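Bench Two is back, and it's better behaved than ever

If you walked past the workshop in February you will have noticed the arm on bench two parked with its wrist in the air and a tea towel over the control box. That was us, mid-overhaul. We're delighted to report that the Fullum cell is running again, and we learned so much putting it right that Ketsara Phromma asked for a whole item in the newsletter to talk about it. She got one!

For newer members, bench two is where we teach the arm to take apart and refit desktop computers. It's fiddly work. A memory module wants a firm push at both ends, a processor wants almost no push at all, and the cables in an old tower never sit in the same spot two days running. When the cell is in good shape it's a joy to watch. When it's even slightly out, you get a module leaning in its slot and a lot of sighing.

And it was slightly out. Thanakorn Sombatkul had been logging missed picks since before Christmas, and the log showed them drifting the same way, always toward the back of the bench. We blamed the gripper first (everyone blames the gripper first). We took the fingers off, cleaned the pads, put them back and ran the test routine again, with exactly the same result. Then Thanakorn leaned on the bench to write something down and watched the position reading change. The bolts holding the arm's base to the bench had worked loose, only a hair, but a hair is plenty when you're aiming at a memory slot.

So out it all came. The base was lifted, the mating faces wiped down, and the bolts went back in with fresh washers and a proper torque wrench, borrowed from the Khamphan workshop next door. Seven bolts, tightened crosswise in three passes. We've put a paint stripe across each head so anyone can see at a glance if one has moved. Please do look when you open up in the morning. It takes a second.

With the base solid, we could start on the part Ketsara had been itching to do, which was re-teaching every position from scratch. The old points had been nudged and patched so many times that a few of them made no sense to anyone. She started with the parts holder, then the processor socket, then the memory slots, working at slow speed with one hand near the stop button.

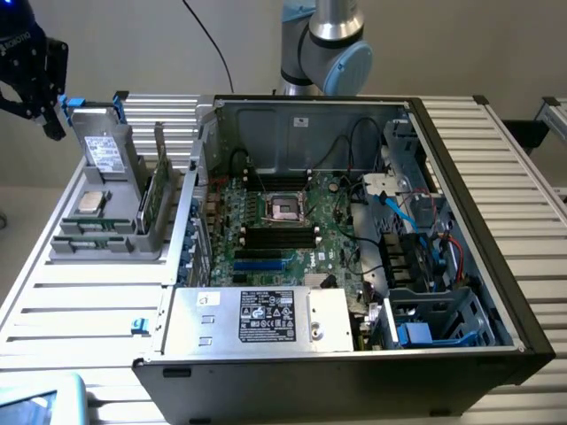 The Dell tower open on bench two, with the processor, memory and drive carrier in the parts holder.

The tower lies on its side for all of this, and it matters that it lies in the same place every time. Our old method was a pencil line and good intentions. Thanakorn has now made a pair of corner stops that bolt to the bench for a session, and we're calling the whole arrangement the Stulby, after the street he lives on. Slide the case into the Stulby until it touches both sides, then do up the thumbscrew. If it needs forcing, stop and check for a cable caught underneath.

The parts holder has had some love too. We'd been printing a new one whenever a slot wore wide, and the latest version has deeper slots for the memory so the modules don't tilt as the fingers come in. It grips the drive carrier much more neatly as well. If you use the holder for your own projects (and do!), put it back afterwards, and run the holder check on the menu before the next cycle.

The proof run was the fun bit. Ketsara set up 50 memory picks in the afternoon, and we all stood there with our coffees pretending we had other things to do. Every one came up clean. We pushed on to 100 the following morning with the same result, and there was a bit of cheering, some of it from next door.

A few housekeeping notes while we have you. Safety glasses are now required inside the yellow line whenever the arm is powered, teaching included, and there's a fresh box of Uvex ones on the hook by the door in two sizes. The speed limit for teaching stays where it is. Finger pads get a wipe with a lint-free cloth at the end of each day, and the sign-off sheet has a new column for it. Spare pads are in the second drawer, and please tell Thanakorn when you open the last packet.

Next on the list is the processor itself. Lifting it out has been reliable for ages, but setting it back down square is still a job we finish by hand, and Ketsara has some ideas about a slower approach angle. If you'd like to help with the testing, add your name to the sheet beside the kettle. No experience with the arm needed, and she'll happily show you the ropes.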